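Automation for Small Producers
Unit 6: Planning and Budgeting for a Handling Robot
Course notes by Nuria Beyene. Please bring the worksheet from Unit 5.

6.1 Before you ask for a price

Many students begin the plan with the robot arm. They open a catalog, they find an arm they like, and after this they look for work for it. In this course we go in the other direction. First write the job in one sentence, with a verb and an object. "Pick up one cut flower from a flat table and lay it in a sleeve" is a good sentence. "Automate the packing room" is too wide, and no supplier can give a serious price for it.

Under the sentence, write down the following:
- the smallest and the largest item the robot must hold
- how much pressure the item can take before it is spoiled
- how the items arrive (in a row, in a pile, one by one)
- how many pieces per hour you need in the busiest week of the year

The last point is often forgotten. In our case study, the flower packer Wosine, the average need was 600 stems per hour, but the weeks of April were much higher. Mesfin Alemayehu, who prepared the case, used the average in his first draft and had to do the whole calculation again.

6.2 The parts of the budget

The arm is only one line. A complete budget for a small cell has these lines:

Arm and controller
Gripper, with one spare set of fingertips
Camera and mounting bracket
Table, base plate and safety fence
Cables, air supply if needed, and electrical work
Integration and programming hours
Training of the operators
Spare parts for the first year
Reserve

For the reserve we use 20 percent of all the other lines together. Some of you will find this high. In a first project I would not go lower, and the reserve should be shown openly in the table. Do not hide it inside other lines, or the person who approves the budget cannot see what was planned.

6.3 Comparing two offers

For the Wosine case we have offers from Trameck and from Junov. You will find both in the course folder. The Trameck offer is cheaper on the first page, but the gripper, the bracket and the training are listed as options on page three. The Junov offer has them included. When you copy the numbers into the worksheet, put every line in the same order for both suppliers, and write "not offered" where a line is missing. An empty cell is read as zero by the spreadsheet and also by tired people.

Check also the delivery time. Junov asks for 17 weeks. If the cell must work before the busy season, the order date has to be counted backward from there, with time for installation and training.

Fingertips wear out, so they belong to the yearly costs. The spare set, the service contract and the software license came to 3573 dollars per year in the case. Zewditu Assefa will show in the next session how to enter this amount over the life of the machine.

6.4 Trials before the purchase

Ask the supplier for a trial with your own product. Samples made of foam or plastic say very little about a soft item. The trial should use the same kind of camera and the same fingertips that are written in the offer, and you should keep the pictures together with your notes.
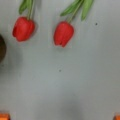
Figure 6.1. Two red tulips on a pale gray surface, view from the gripper side. The orange fingertips are at the lower corners.

For each trial, note the type of item, its position at the start, the result, and any mark left on it. Write also the lighting. A camera price is easy to compare, but a lamp that was not in the budget can delay the start by weeks.

6.5 Homework

1. Write the job sentence and the four points of 6.1 for a workplace you know.
2. Complete the comparison table for Trameck and Junov. Use the form by Hagos Wubshet.
3. Calculate the reserve and the total for both offers.
4. In half a page, say which offer you would choose and what you would still ask the supplier.

Send your work to Chang-ho Cho before the next session. Unit 7 continues with leasing and used equipment.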